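Drirton
About us

Drirton began with a drawer. It belonged to Ardalan Shokri, it was in his kitchen in Vornanton, and it had not closed properly for two winters. Inside were takeaway menus, a bicycle bell, several keys to nothing and a potato masher lying at exactly the wrong angle. His neighbour Elaheh Ghaffari came round to borrow scissors, failed to find them, and emptied the lot on to the floor. By teatime the drawer closed. By the following month they had business cards.

We sort out cupboards, lofts, sheds, box rooms and the place under the stairs. We work in people's homes, and now and then in a small office where the stationery has got ideas. We'll pack you up before a move and unpack you afterwards, though we would rather you didn't ask us to do both on the same day. Cauã Assunção tried it once and still goes quiet near bubble wrap.

There are four of us. Ardalan does kitchens and the quotes. Elaheh does wardrobes and most of the talking. Cauã does packing, lifting and anything involving a ladder. Idrisa Mwakalinga joined in March to look after paperwork — yours, in theory, but she started with ours, and we have been frightened to put a receipt down ever since.

A first visit lasts 90 minutes and costs nothing. We open doors, ask what you use and what you keep walking round, and write it all down. You needn't tidy up before we come. People do, and then we spend the first 20 minutes finding out where they hid everything.

After that we work in half days, starting at 10 in the morning. Lofts and the backs of deep cupboards come first, while everyone still has the patience for them.

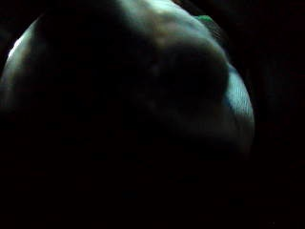

Nothing leaves the house without your say-so. We make three piles — stay, go and argue — and the third is always the biggest. Whatever goes is taken to the charity shop or the tip the same afternoon, before anyone can change their mind about the fondue set.

We don't sell boxes, labels or matching jars. If you own shoeboxes and a pen, you own a storage system.

Our office is above the Mousavi bakery in Vornanton. Ring the lower bell. The upper one is Ardalan's old bicycle bell, and it isn't connected to anything.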